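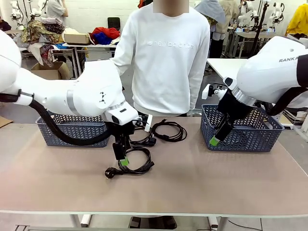

Three black cables on the bench.

23 December 2023

Shop's quiet, heat's finally on, and I've got sourdough to write up before I forget what I did (again). This is the rye starter, the one we've been calling Tudora, not the white one in the fridge door.

So last time I complained that the loaves were coming out flat and kind of gummy in the middle, and a couple of you said the starter was tired. I didn't want to hear it, but I went back to feeding it twice a day with the coarse rye from Wivumell and wow, what a difference! By the third day it was doubling before lunch and smelled like apples instead of nail polish. I should've done that back in March when the trouble started.

Today's dough: mostly bread flour, a good scoop of the rye, salt, water, and a spoonful of barley malt. I held back some of the water and worked it in with the salt later on, squeezing it through my fingers till the dough stopped sliding around. It felt awful for a minute or two (it always does) and then came together. Four folds, half an hour apart. I meant to do a fifth but got pulled into a phone call, and the dough looked fine without it, so I'm leaving that one out next time too.

Room was at 19 C when I mixed and didn't climb much. That's colder than I like. I put the tub on top of the old Drustness proofer with the lid cracked, which gave it a little warmth from underneath, but the bottom got ahead of the top and I had to turn the whole thing over partway through. Somebody please remind me to look at the thermostat on that proofer. It clicks on and then just stays on, and I don't trust it with a dough inside.

Two loaves shaped. One went straight into the round basket and got baked this afternoon, the other's in the fridge for 24 hours to see if the long cold rest does anything for the flavor. Please don't bake it early!! It's on the bottom shelf under a shower cap.

The one I baked: great color, nice ear on one side, and a big tunnel right under the crust, which I blame on my shaping. I was in a hurry and didn't press the gas out of the middle. Crumb's a little tight around the edges but not gummy at all. Crust is crackly and tastes a bit of malt, maybe too much. Half a spoon next time.

Also tried the Breathnach blade for scoring and I like it a lot better than the razor on a stick. Goes in clean at a low angle and doesn't drag.

To do:

- order more rye, we're down to the last bag
- try the same dough with no malt
- wash the linen liners, they smell
- feed Tudora tonight and leave her on the counter, not in the fridge

Half the loaf is in the paper bag by the kettle if anyone wants toast. Butter's in the door.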